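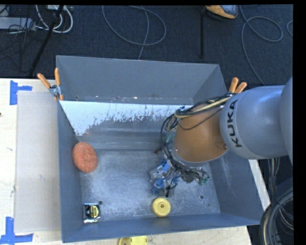 Point 1 : les bacs de rangement de l'atelier. Hartmut Albers rappelle que la question traîne depuis mai et qu'il faut décider avant la commande groupée. Les bacs en métal gris donnent satisfaction pour le volume, mais leur fond se raye, et l'on voit de petites taches de rouille et des points blancs le long de la paroi arrière. Kirsty Rutherford demande s'il faut les remplacer. Après discussion, on garde les bacs existants. Ils seront brossés, puis traités à l'antirouille. Tayla Henare s'en charge avec Shabnam Khattak.

Point 2 : devis. Deux devis ont été reçus, l'un de Treloar, l'autre de Perkton. Celui de Treloar s'élève à 196 euros, livraison comprise, pour le produit antirouille, les brosses et les tapis de fond. Perkton ne fournit pas les tapis. Le devis Treloar est retenu à l'unanimité. Kátia Frota passe la commande.

Point 3 : plans de travail. Shabnam Khattak signale que les bacs posés directement sur les tables en bois marquent le plateau. Elle propose de glisser un feutre dessous. Accord de principe, à voir une fois les tapis reçus, car il restera peut-être des chutes utilisables. D'ici là, on évite de faire glisser les bacs pleins et on les porte à deux.

Point 4 : étiquetage. Les étiquettes Mavau se décollent. Kirsty Rutherford a essayé des plaquettes vissées dans l'autre salle et les trouve plus pratiques. Hartmut Albers ne souhaite pas percer les parois. Le point est reporté.

Questions diverses. La clé de l'armoire Natov n'a toujours pas été rendue. Merci de la déposer à l'accueil. Tayla Henare demande que l'aspirateur soit vidé après usage.

Séance levée à 17 h 40.
Secrétaire de séance : Kátia Frota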